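Bulleck Kickstand Plate

The Bulleck kickstand plate is a bracket for mounting a two-legged center stand on a bicycle whose frame was never meant to have one. It clamps behind the bottom bracket, across both chainstays, and spreads the load of a parked cargo bike over a wider patch of tubing than the single bolt it replaced. Owners of loaded touring bikes and converted mountain bikes make up most of its following, along with a smaller group who bought one by mistake and grew fond of it.

Origin

The plate was drawn up by Siiri Peltonen, a frame builder in Bambridge, after a customer's bike fell over in her shop with 31 pounds of potatoes aboard. Her first version was cut from mild steel and weighed 300 grams, a figure the early catalog printed in very small type. Hideaki Kobori later redrew it in aluminum and rounded the corners, which had been opening up people's shins.
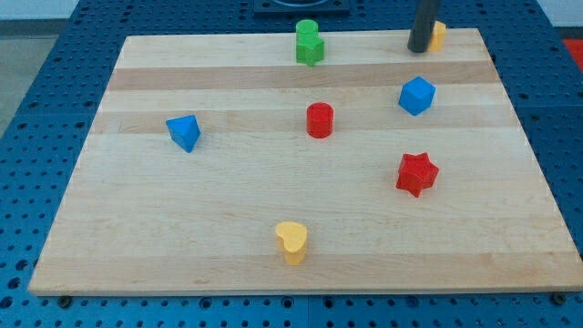
Production moved to Lahtinen, a maker of racks and fenders, which sold 3,020 plates before changing the bolt pattern. The change was announced on a slip of paper packed underneath the instructions. Old and new plates look identical until the last bolt.

Fitting

The plate suits chainstays with a round or slightly oval section. Rubber shims are supplied for thinner tubes and are usually lost by the second installation. Carbon frames are excluded by the maker, though the warning has not stopped anyone with a carbon frame and an opinion. Bikes with a low-slung rear brake cable need the cable rerouted, a job the manual gives as "simple" and illustrates with a drawing of a different bike.

Reception

Reviewing the plate for the newsletter Traretine, Josefina Toledo praised its stiffness and complained that the bolts worked loose on cobbles. Kiyoshi Koyama replied in the next issue that she had left out the washers. The exchange continued for longer than the plate's production run — the final letter, on thread-locking compound, is dated 08/02/2019.

See also: Center stand; Chainstay; Longtail bicycle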